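We use cookies to keep you logged in and to count visits. By staying on this page you accept this. OK | Settings

Lesa Home Help > Cleaning > Plastics and rubber

How to remove sticky feeling from old rubber toys?

posted by Ikitz
in May

Hello to all. I have received from my cousin a big box of toys which was in her attic for many years. Most of them are soft rubber animals, and my daughter would like to have them. The problem is that several became sticky on the surface. It is not dirt, I think. I washed them with dish soap and warm water and they looked clean, but when they dried, the sticky feeling was back the next morning. Dust and hair stay on them immediately.

I have tried also baby powder. It helps for one evening and then it makes a gray paste in all the small lines. Is there a method to repair this, or should I throw them away? I do not want to use something strong, as she is four years old and still puts things near her mouth. Also there is some smell, a little sweet, like a new shower curtain.

Thank you in advance, and sorry for my mistakes.

32 people found this useful

Xiao
answered at 9:40 pm

Throw them out. New ones are cheap.

Lutano
answered at 11:15 pm

I had the same trouble with a bath set and with the handle of a screwdriver, so I have read a lot on this. First you must know which material you have, for the reason that people say "rubber" for many things. If it is soft vinyl (PVC), there is a softener inside, and with age and heat it comes slowly to the surface. The sweet smell which you describe makes me think of vinyl. If it is a rubber-like coating over a hard plastic, it is the coating itself that breaks down, and you can take it off completely. If it is silicone, it normally does not become sticky, and then it is probably old soap or oil.

For vinyl, I would do like this. Wash with dish soap and lukewarm water, not hot. Dry it well. Then wipe with a cotton cloth and a little rubbing alcohol, and change the cloth often. Try first under a foot, as the painted eyes can come off very quickly. Rinse again and leave it in a cool room with air for a few days. Do not put it in the sun and do not close it in a plastic bag. Please keep the alcohol away from your daughter and open a window.

I must be sincere, for vinyl this is not a permanent repair. The sticky layer may return after some weeks. For a child who puts toys in her mouth, I would not keep the old vinyl ones, even when they feel dry. We don't know what was used in them at that time. You could keep one or two on a shelf for memory.

60 people found this useful

Ikitz
replied at 7:05 am

Many thanks, Lutano, this is very clear. I did the test under the foot on a yellow duck and the orange of the beak came off also, so I was happy that I started small. The ducks and the cow will go on the shelf, and two others I put in the trash.

For the toys that we will keep as decoration, my next question is how to clean between small shapes without scratching. A cloth goes well over a big round head, but it jumps over everything that is narrow. With a magenta dinosaur like this one, I would worry most for the small bumpy spines and the place behind the little arm, where powder could stay. Is a soft toothbrush good enough, or does it leave marks on old rubber?
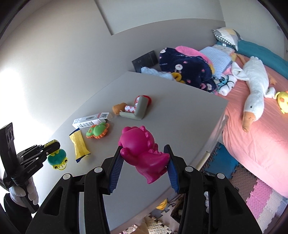
27 comments | Share | Report this page

Contact us | Copyright Lesa Home Help | Back to top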